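Glaze Wear in Canteen Tableware: Project Report, Carndale College
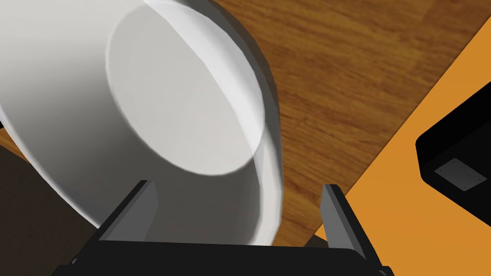

Image: Y. Carhuamaca / computer rendering

This report sets out the findings of a project on glaze wear in everyday tableware, carried out by Yesenia Carhuamaca at Carndale College. The work began in February with the loan of 31 bowls from the canteen at Prillville.

Each bowl was washed, dried and checked under a hand lens. Fine scratches were found on the inner surface of nine bowls, mostly near the centre, where spoons make the most contact. Eight had small chips at the rim. Staining from tea was recorded separately and is not treated as wear.

The Nambiar scale was used to grade each surface. It proved hard to apply to matt glazes, and two grades were merged for this reason. Records of purchase dates were incomplete, so age could not be compared with wear.

It is recommended that the canteen stack its bowls with paper liners and repeat the check next year.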